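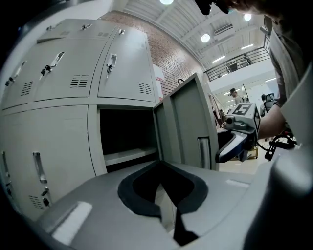

Kazimiera Piątek took over her father's gutter business in Carthorpe with one truck and 37 regular customers. She still drives the truck. The customer list has grown to 1106 addresses, and most of them call in the same two weeks of fall.

"People look up when the leaves come down," she says. "By then I'm booked until Saturday of the week after next."

She would like them to call in February. That is when ice pulls hangers loose, and a loose hanger is a cheap repair if it gets fixed before the spring rain. Left alone, the gutter sags, water runs behind it and the fascia board starts to rot. Replacing the board can take a full day.

Her crew cleans by hand, then flushes each downspout with a hose. Danuta Wasilewska, who joined from the roofing firm Gajewski, checks the slope with a level before anyone climbs down. Almost 75 percent of the overflow complaints she sees come from bad slope — the leaves get blamed anyway.

Piątek doesn't sell gutter guards. She will install them if a customer has already bought a set, and she charges by the foot.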